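Notes for Session 2: Reading a Menu Like a Critic

Okay, picking up where we stopped on Friday. A few of you asked if you really have to eat at Lemen for the assignment. No, you don't. Any sit-down place with a printed menu will do, and I'd be happier if half of you went somewhere cheap.

First thing I want you to do is read the menu before you taste anything. Menus tell you what the kitchen is proud of and what it's trying to get rid of. My old editor, Edeltraud Hinrichs, used to read one from back to front, desserts first, and I picked up the habit from her. Desserts get the least attention in a lot of kitchens, so if somebody has put real thought into that page I start to relax.

Look at length too. The longest menu I ever reviewed had 83 dishes on it (Grirkum, the old location by the bus station). I had the dumplings, and they were fine, and I still can't remember one thing about them. Compare that with Lemen, where Arnulfo Yupanqui changes 10 plates with the season and the June menu is mostly peas, trout and new potatoes. You can guess which review was easier to write! 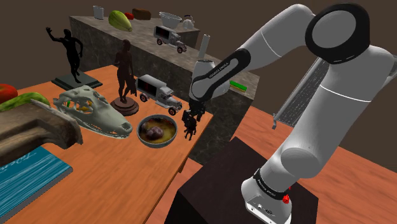
Plating is the part of a review where beginners run out of words. They write "beautifully presented" and move on, and I've done it myself on deadline, more than once. Try saying where things are instead. What's in the middle, what's off to the side, what did your eye go to first? You can practice on any table at all — take the orange one here with stuff all over it, where I go straight to the small dark figurine held just above the surface, and only after that to the bowl beside it. Write down your own order before you read anyone else's. Then do the same with your main course and see if the thing you noticed first is the thing you paid for.

Next, service. Please don't grade your server on charm. Rainer Schmieder waited tables at Fondwood for years before he started writing, and his rule is to review the timing and leave the person out of it. Did the bread come before you were starving? Did the second course land while you were still on the first? That's useful to a reader. Whether the guy smiled, not so much.

Prices: always give them, always round them the same way, and say what was included. We'll argue about tasting menus next time (I have opinions, and I know Knut does too).

For next session:

Write 200 words on one dish. Only one! No "delicious," no "mouthwatering," no "to die for."

Read the Diekmann handout on taking notes at the table. Skip the section on recording apps, it's out of date.

Bring a menu if the restaurant will let you have one. Ask nicely, and if they say no, copy down the dessert page by hand.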